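Went along to the Jaltero open day at Clurnari and came home with sore hands! They let visitors try the hand-held grippers (two black fingers, blue ridged pads), and the job was tidying up a living room.

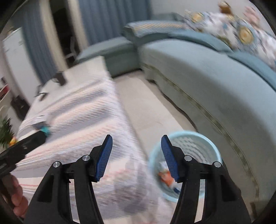 Do you need any training first?
A five-minute chat is enough, and the staff stay close while you get the hang of it.

I was clumsy for ages, then something clicked and I didn't want to give them back. Wrappers in the basket are the fun part, if you ask me.

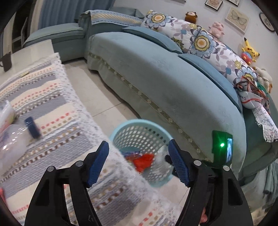 After that we had coffee and a talk on how a robot learns from all this, with more than 400 sessions saved so far. I'd go again in February, and I'm bringing my sister!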